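Enseñar con las manos: una tarde en el taller de Pument

19/11/18

La cita era a las cuatro y llegué con diez minutos de retraso, que en Pument nadie me tuvo en cuenta porque la cafetera acababa de terminar y la conversación, según vi enseguida, ya estaba en marcha. La responsable de demostraciones, que pidió que no pusiera su nombre («aquí lo hacemos entre todos y luego hay piques»), me sentó en un taburete demasiado alto y empezó por donde le pareció, que fue por la mitad.

«El mando a distancia lo dejamos casi del todo en julio», me dijo. «Seguimos usándolo para las cosas de fuerza, para abrir cajones duros, por ejemplo, pero para coger una tapa de una mesa era un suplicio. Tenías los dos joysticks, mirabas la pantalla, movías el brazo un poquito, te pasabas, volvías. Y claro, el robot aprendía eso: a pasarse y a volver».

Se rió al contarlo, y también cuando me enseñó en el ordenador una de aquellas grabaciones, con el brazo acercándose a un vaso con la misma confianza con que mi padre se acercaba al teléfono móvil. La tarea completa, coger y dejar, duraba 48 segundos. Con la mano, me explicó, la misma persona la hace en un suspiro, y además sin darse cuenta de cómo.

Ese «sin darse cuenta» salió varias veces a lo largo de la tarde. El proyecto en el que trabajan ahora se llama Caso y consiste, dicho muy por encima, en que una persona recoge y ordena piezas de mesa con una pinza que lleva en la mano, mientras la cámara de la propia pinza lo va grabando todo. De ahí sale el material con el que después se entrena el brazo, que lleva unos dedos iguales. Los socios de Udstead ponen los brazos, Pument pone las manos, y entre los dos se reparten las discusiones, que por lo que me contaron son largas y cordiales.

«La gente cree que hay que hacerlo perfecto», siguió ella, ya con el segundo café. «Y los primeros días todos lo hacemos perfecto, muy tiesos, como si nos estuvieran examinando. Esas demostraciones son bonitas de ver y nos ayudan poquísimo. Yo pido que se acerquen a la pieza desde sitios distintos, que alguna vez la cojan torcida y la corrijan. Si el robot solo ha visto acercamientos limpios, el día que llega un centímetro desviado se queda pasmado».

Le pregunté cuántas hacen falta, que es una pregunta de periodista y me la perdonó. Para la tarea de las tapas empezaron con 2000 demostraciones y se quedaron cortos; ahora van por 3000 y ella calcula que con eso basta, aunque el compañero que entrena los modelos, que pasaba por allí con un destornillador en la boca, movió la cabeza de una manera que no supe interpretar. En las sesiones se turnan 17 personas, entre la plantilla y estudiantes que vienen por las tardes, y a cada una se le nota la mano. «Hay una chica que siempre entra por la izquierda. Siempre. Reconozco sus vídeos sin mirar la ficha».

Quise saber entonces qué es lo más difícil de explicarle a quien empieza, y ahí se tomó su tiempo.

«Abrir los dedos antes de llegar. Parece una tontería, ¿verdad? Pero con tu mano la abres según te acercas, a última hora, y con la pinza eso sale mal, porque tapas la pieza con los propios dedos y la cámara no ve nada útil. Hay que llegar con el hueco hecho y bajar despacio. Y mirar la mesa, no la pinza. Yo les digo que se olviden de que la llevan, aunque luego les duela la muñeca».

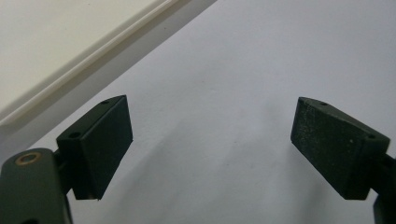
Los dedos de la pinza, abiertos y sin nada entre ellos, sobre la superficie blanca.

Me dejó probar. Hice cinco o seis intentos y el mejor, siendo generosos, fue el tercero. Pesa más de lo que uno piensa y el gatillo tiene un punto a medio recorrido que hay que aprender a respetar, de modo que mis primeras tapas salieron despedidas hacia el borde de la mesa con bastante alegría. Ella iba apuntando. ¿También eso se guarda? «También, pero en una carpeta aparte», me contestó, con mucha delicadeza.

Antes de irme hablamos un rato de lo que viene. So, el siguiente proyecto, será a dos manos, con una pinza en cada una, y todavía no tienen claro cómo van a sincronizar las grabaciones. Tampoco saben si recuperarán el mando a distancia para corregir al robot cuando se atasca, que es lo que prefieren en Udstead. «Yo creo que acabaremos mezclándolo todo», dijo mientras buscaba mi abrigo, que había quedado debajo de unas cajas. «La mano para enseñar y el mando para echarle un cable. Pero pregúntamelo otra vez en primavera».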